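How do games remember where you got up to?

You know the feeling. You've just beaten a really hard boss, the telly goes off, and your stomach drops. Did it save??

Most of the time it did. But what IS a save? Where does it go? Quick guide, no hard sums.

What a save file is

A save file is a list. Bit boring, sorry. The game doesn't keep a film of everything you did. It just writes down the stuff it needs to put you back in the right place.

Say you're playing Orkano, the island game with the floating post boxes. The list might go:

Where you're standing: Golestani Bridge
Coins: 200
Hearts left: 4
Bag: rope, lamp, cheese
Met the ferry captain: yes

All the rest – the trees, the music, the waves – is already in the game. It's the same for every player so there's no need to write it down again. That's why a save can be tiny even when the game is enormous.

Where it lives

Usually on a chip inside the console or computer. The chip holds on to it even with the plug pulled out. Some games also send a copy over the internet to a big building full of computers, which people call the cloud. Nothing to do with the sky.

Old cartridges were different. Lots of them had a little battery inside, just to keep the save alive. When the battery ran out, years later, the save went too. Gone. Ask a grown-up who had one, they may still be cross.

And before that? Passwords! You finished a level and the game showed you a row of letters and numbers. You copied it onto paper. Next time you typed it in and carried on. Get one letter wrong and it wouldn't work, and a capital O looks an awful lot like a zero.

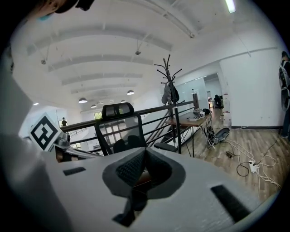 Close-up: a dark grey finger pad and a square black-and-white marker.

Autosave and save points

Some games save on their own. That's autosave. You might see a small spinning shape in the corner while it's happening. Lakedari does it every 10 minutes and also each time you go through a door, so you never lose much.

Other games make you find a save point. A bed, a campfire, a talking frog. In Ciline it's a phone box, and there are only 20 of them on the whole map. Why be so mean? Well, it makes things more exciting. If you could save before every single jump, you wouldn't be very scared of falling.

Why you mustn't switch off

"Do not turn off the power." Every game says it. Here's why.

Writing the list takes a moment. If the power goes halfway through, you get half a list. The game comes back, reads "Coins: 2" and then nothing, and has no idea what to do. We call that a corrupted save.

Clever games get round this by writing the new save next to the old one, and only chucking the old one when the new one is finished. So if it goes wrong you still have the last one. Not all games do this tho.

Can you run out of room?

Yes, but it's mostly the games themselves that fill things up, not the saves. If your console says it's full, take off a game you've stopped playing. The save often stays behind, waiting. Check first! On some machines deleting the game and deleting the save are two seperate buttons, and they can look very alike.

Try it yourself

Pick a board game you can't finish before tea. Now make a save file for it on paper. What do you need to write down? Whose turn it is, where all the pieces are, who has which cards, what order the pile is in. Pack it away. Set it up again tomorrow from your list and see if anybody argues.

If they do, you left something out. Add it to the list for next time.

Words to know

Save file – the list a game writes so it can put you back
Autosave – when the game saves without being asked
Corrupted – broken or half written
Cloud – computers somewhere else that keep a copy

Next time: why do games load so slowly?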